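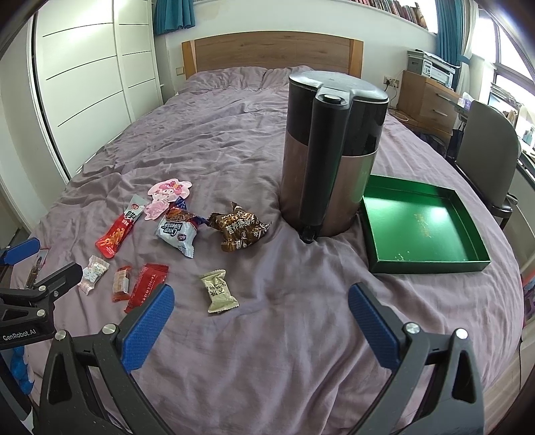 *Barreto Textile Lab, Grurkevdale. Working draft, section 4 only*

## 4. Shrinkage in lined drapery after laundering

Back to the linings. Section 3 dealt with face fabrics on their own, and those mostly behaved. Lined panels are a different problem: two cloths sewn together at the header and side hems, washed as one, and they don't shrink at the same rate. The result is puckering along the side hem, sometimes a lining that rides up and shows a strip of raw light at the floor.

### 4.1 Panels and wash records

All panels came from the Illey guest houses, which send everything to one laundry in Urau. We had 2,754 wash records to start from. Many were no use (no panel tag, or a tag that matched nothing in our list). After cleaning, 39 panels had a full history from first hanging to removal. Drop measured at the leading edge, center and return edge, panel hung for a full day before measuring. Width not used, the pleats make it unreliable.

Water temperature was taken from the laundry's program sheet. Not logged per load, so treat as nominal.

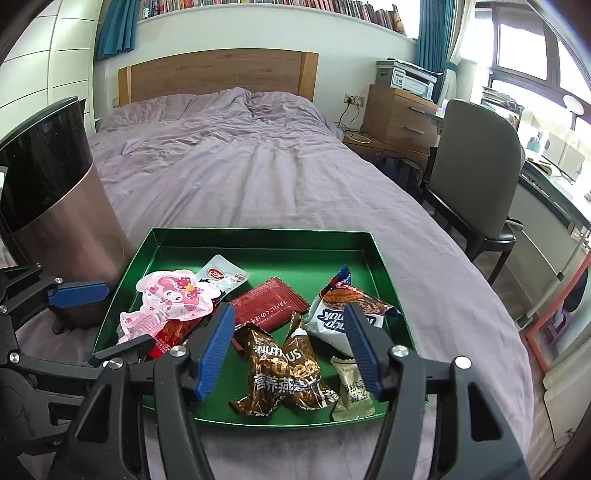

Tumble drying was the harder thing to pin down. The sheet says line dry for all lined panels, but staff told us that in wet months a short tumble was normal. We coded a panel as tumbled if any of its records carried the dryer stamp. Crude. It probably misses some loads, and the effect of drying is likley understated here for that reason.

### 4.2 Results

Cotton sateen linings lost more drop than the polyester-cotton ones, most of it in the first few washes. After that the curve is close to flat. Face fabrics moved less, so nearly all the hem puckering we saw traces back to the lining. Tumbled panels were worse in both groups. The gap was largest for cotton.

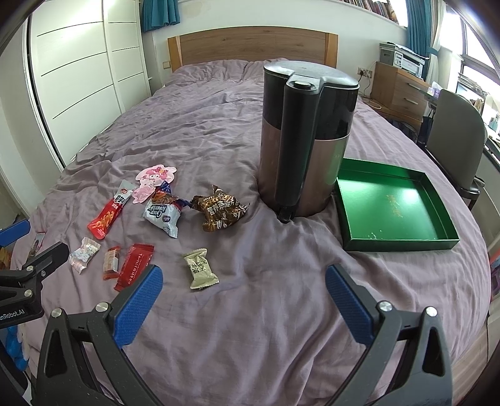 *Figure 1. A wrinkled duvet on a bed, with an open green box tray resting on the bedding.*

Pre-washing the lining before make-up removed most of the difference. Only a small number of panels had this done, all from the same workroom, so we can't separate the pre-wash from the sewing. Looser side hems may explain part of it.

### 4.3 Limits

One laundry, one water supply. No blackout linings, the coated types need there own test. Header tape shrinkage was not measured separately and should of been. To pick up in section 5, with the tape samples.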